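I've been meaning to write up my bench cleanup routine for a while, mostly for Annunziata Sala, who keeps asking me how I get sawdust out of things. It's a small shop (half of a two-car garage, and the other half belongs to the car), so dust from one job lands on everything else.

Start high! I do the light fixture and the top shelf before I touch the bench, then the bench, then the floor. I used to sweep first and then wonder why the floor was dirty again by dinner. 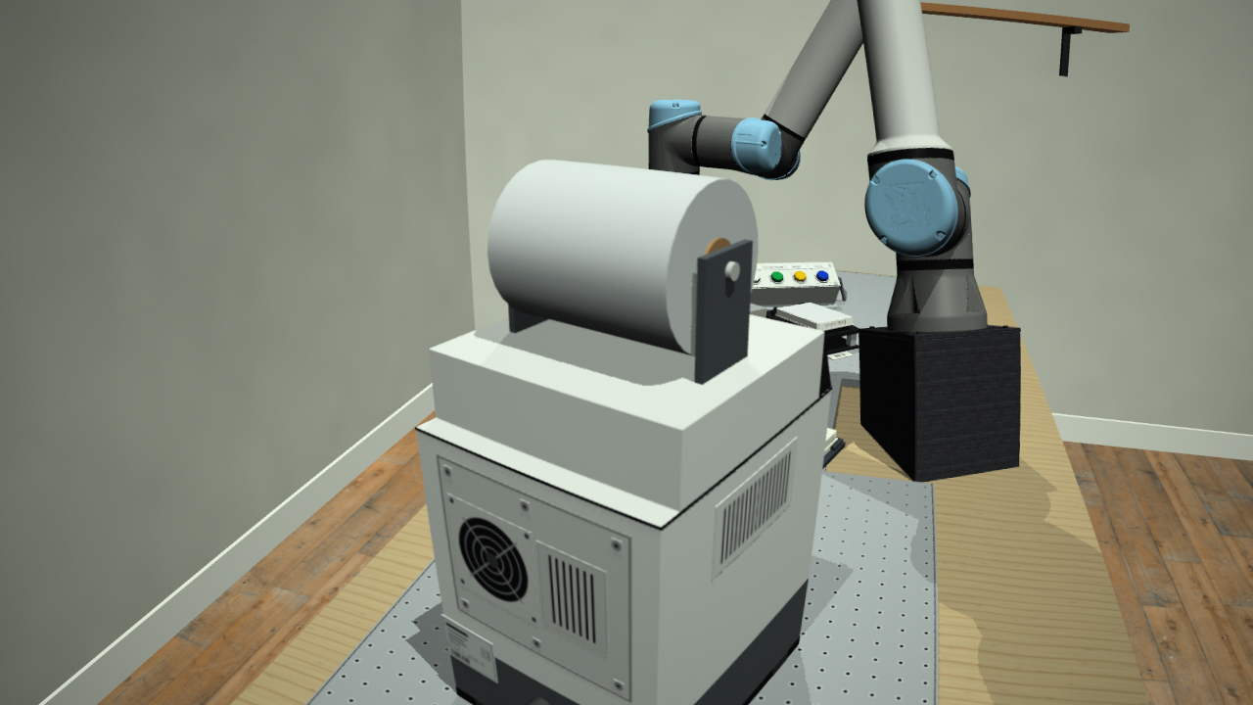
My shop vac is an old Veloso with a hose that never quite stays on, and I love it anyway. I wrap the joint with a strip of bike inner tube and it holds for months. A soft paintbrush goes in my other hand, an old 2-inch one with the bristles trimmed short, and I flick while I suck. It's the best thing I own for a round fan grille with rings and spokes, or those narrow slotted vents on the side of a cabinet, where a plain nozzle just slides over the top. Unplug first, please, and stick a pencil gently between the blades if you can reach them so the fan doesn't spin.

For the floor, go slow. I push the wide head along the boards in one direction only and then do the edges with the crevice tool. If you've been sanding, wear a mask for this part too (I forget, and I sneeze all evening).

Paper goes on the bench after that. I buy it by the roll and tear off a fresh sheet before any glue-up. 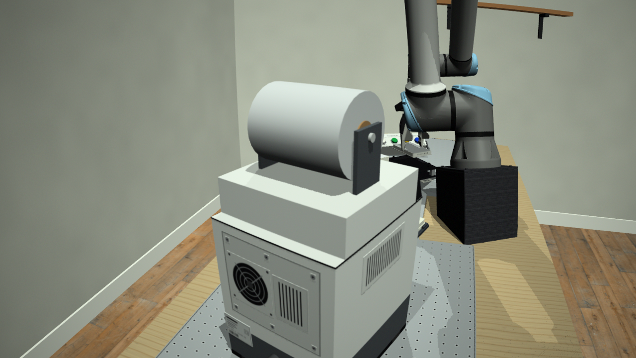
*Big roll up top, lying on its side between two brackets.*

Glue drips, though. Let them go rubbery and lift them with a putty knife, and don't wipe them while they're wet or you'll push glue right into the grain. Amedeo Guerra swears by wax on the bench top, and I tried it last May with a tin of Boletti paste. Two thin coats, buffed with a T-shirt. Dried glue pops off with a thumbnail now! I redo it whenever the drips start sticking again.

Empty the vac outside, and knock the filter against the inside of the trash can, not the fence. My neighbor's laundry was on the other side.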